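Worn pads are a fault, and we should log them that way

Grurnik keeps a fault log for its hand-held grippers, the ones people carry through a task so that a robot arm can later be trained on the recordings. I worked with that log through June. It has categories for tracking dropouts, cable damage, motor stalls and battery trouble. It has no category for a gripping surface that has started to come apart. When a pad frays, the operator writes "cosmetic" or leaves the line blank, and the unit goes back on the table.

I think this is a mistake, and a more serious one than the faults that do get a category.

A tracking dropout announces itself. The software flags the recording, the recording is thrown out, and somebody repeats the task. A broken cable stops the session. Wear on a finger does neither of those things. The gripper opens and closes, the position data looks clean, and the recording passes every automatic check. What changes is the hold. An object that used to stay put in the jaws begins to turn a little when it is lifted, and the person holding the gripper makes up for it without thinking, by squeezing harder or taking a deeper bite. That correction goes into the training data along with everything else.

We had 870 recordings of light retail tasks in one batch, hanging goods and taking them down. Of those, 558 were made after the first note in the log that mentioned loose fibers. They were all treated as good. I do not know how many of them were affected, and that is my complaint. The log could not tell me, and neither could the people who kept it.

Most of the hours in this kind of work go by at a tabletop, with the fingers a short distance above the wood. The wear builds up at the corners and along the rims, and the strands that work loose hang underneath, where the operator has the worst view of them.
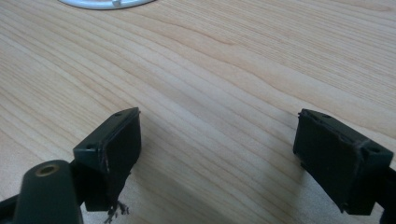 Fashola disagreed with me on this when I sent a draft around, and said that every tool in a shop is worn, that a robot will have to work with worn fingers sooner or later, and that a model trained only on fresh pads would be useless by its second week.

There is something to that. I would be glad to have worn fingers in a data set if they were marked as worn. A group could then compare the two, or hold one back for testing. Unmarked wear is a different matter. It gives you a set of motions with a hidden cause, and whoever trains on it has to guess why the grip got tighter halfway through.

The safety side gets even less attention. A loose thread on a hand-held tool is a small nuisance. The same fingers, or copies of them, are often moved onto an arm afterward. Trivton's setup manual, the one we were given, has 14 checks before an arm is powered. Two deal with the fingers, and both ask only whether they are screwed on tight. A strand caught in a linkage will not hurt anyone by itself. A part that slips because the pad under it has gone bad might, if the part is heavy and a hand is nearby. We started with soft things, and soft things forgive a poor grip. A cap can twist a good deal in the jaws and still end up on a hook. A glass jar can't.
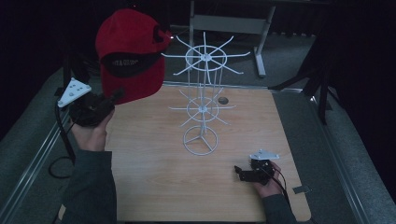
Red cap held up at the display rack, second gripper low at the right of the table.

The usual answer is that inspections slow down the day. Devero tried one anyway, on a single bench. The operator turned the gripper over at the start of each session, looked at both contact faces and the underside, and picked one of three words: clean, scuffed, frayed. Frayed meant a new pad before any recording. The bench changed 8 pads in a month -- more than anyone had expected, and cheap compared with the sessions that would have been in doubt.

I would go a little further. The word should be stored with every recording. If the pad is changed in the middle of a session, the time of the change should be stored too. And the word "cosmetic" should come out of the log entirely for anything that touches the object.

Grurnik has said it will look at the categories in its next revision. Until then, operators can type the condition of the pads into the notes field, which is searchable and mostly empty.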